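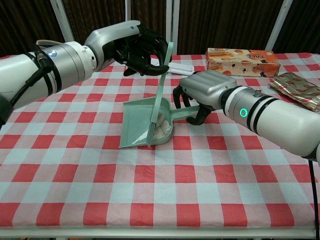 Koruvik Housewares Support
Ticket: Dustpan and brush set, mint green – leaves a line of crumbs on tablecloth
Status: Closed
Product line: Flonis tabletop
Opened by: customer, break room at Skollance

Original message
We bought the mint green dustpan and brush for the snack table in our break room. The table has a red and white checkered cloth on it that we don't want to take off every day. Paper scraps go into the pan fine. Wafer crumbs don't. Every pass leaves a thin line of them where the lip sits, and when we pull the pan back and go again the line just moves. The cloth also bunches up in front of the brush. Is the lip supposed to be flush? We can send the set back if it is faulty.

Support reply 1
Thank you for writing. Please check the following and let us know.
Lay the pan on a bare, flat table and press lightly on the handle. Look for light under the lip.
Run a finger along the lip and feel for nicks or a raised seam.
Tell us what the cloth is made of and whether there is a pad under it.

Customer
No light under the lip on the bare counter. No nicks. The cloth is thin cotton, no pad, and it is not clipped down. It hangs over the edge on all sides.

Support reply 2
The pan sounds fine. On a loose cloth the lip rides up on small folds, and fine crumbs go under it. Please try this:
1. Clip the cloth at the corners, or have one hand hold it flat before you start.
2. Pick up wrappers and larger paper by hand.
3. Set the pan down with the handle low, so the front of the lip presses into the cloth.
4. Hold the brush nearly upright and use short strokes toward the pan. Long flat strokes drag the fabric.
5. For the last line of crumbs, turn the pan 90 degrees and sweep across it.

Customer
Clips helped a lot. We put on four from the office drawer and the bunching stopped. Short strokes are better too. There is still a little left after wafers – maybe a pinch. Torn napkins and tissue all go in.

Support reply 3
A pinch of fine crumbs is normal on woven fabric. A damp cloth will take it up. If you would like a softer edge, the Flonis pan with the rubber lip fits the same brush, and we can exchange yours within 200 days of purchase.

Customer
We'll keep this one. Please close.

Internal note
No fault found. Added "clip the cloth" to the care page. Second ticket this January about loose tablecloths, the other was from the Ivanov café order.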